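Pluver Folding Trestle Table, Green Top
Visomau Outdoor and Hall Furniture
Posted in August by Mahmoud, Usbridge showroom

The Pluver is a folding table for gardens, halls and spare rooms. It has a flat coloured top, two pairs of steel legs and a carry handle on one long side. We have stocked it for several seasons and it is still the table we hire out most often from the Usbridge showroom.

Stock code: 1621 (green top). The grey top is 1268 and is otherwise identical. The two can be stood end to end and the heights will match.

Size and weight

The top is 70 cm deep, narrow enough to pass through an ordinary internal door without tipping it on its side. Four adults sit comfortably along the long sides, with room for one more at each end if they don't mind a leg brace near their knees. It is a one-person lift for most people, though stairs are easier with two.

Legs and locking

Each pair of legs swings out and is held by a sliding ring. Push the ring down until it clicks. If it stops short, the leg has not opened fully – pull the leg out a little further and try again. Rubber feet are fitted as standard and spare feet are sold in packs of four. On soft grass the feet will sink under a heavy load, so put a paving slab or a bit of board under each one.

Older Pluver tables had a wing nut in place of the ring. The rings can't be fitted to those frames, but we still keep the wing nuts behind the counter.

The top

The surface is wipe-clean and takes ordinary washing-up liquid. Do not use scouring powder or anything with bleach in it. Hot pans need a mat. Felt-tip comes off with a damp cloth if you get to it the same day; permanent marker doesn't.

The green is the colour we are asked about most. It is a mid green and looks paler outdoors at noon than it does in the showroom. A swatch can be posted out if you want to match it to chairs. Leave a table in full sun all summer and it will fade slightly, more so along the edge that faces the light.

For parties and stalls most people leave the top bare and skip the cloth. Light tableware shows up well against it, and a pot plant at one end helps stop the whole thing looking like a pasting table.

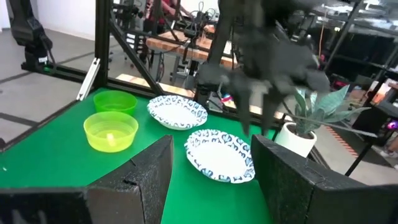 Green bowls, blue-patterned paper plates and a potted plant on a green tabletop.

Storage

Fold the legs flat, close the rings and stand the table on its long edge. A wall bracket holding up to 3 tables is sold separately. Dry the table before putting it in a shed, and check the hinges for grit once a year. A drop of light oil is enough.

Delivery and hire

We deliver within Usbridge and the nearby villages. Further out it goes by carrier in a flat carton, and you will need to be in to sign for it. Hire tables can be collected from 9 am and should be back by 4 pm the next working day. Please wipe them down first.

Comments

gardengate
Bought two of the green for our allotment open day. Good and steady, but the carry handle is a bit thin for my hands. I wrapped some tape round it.

Teapot Row
Does the wall bracket fit the older ones with wing nuts? Mine sticks out at the bottom.

Visomau
The wing nuts stand slightly proud, so turn that side away from the wall and it should sit flat.

lowerfield
Had the grey one four years. One foot lost, otherwise fine. Wish the carton was easier to open.

Contact us | Copyright Visomau, Usbridge | Back to top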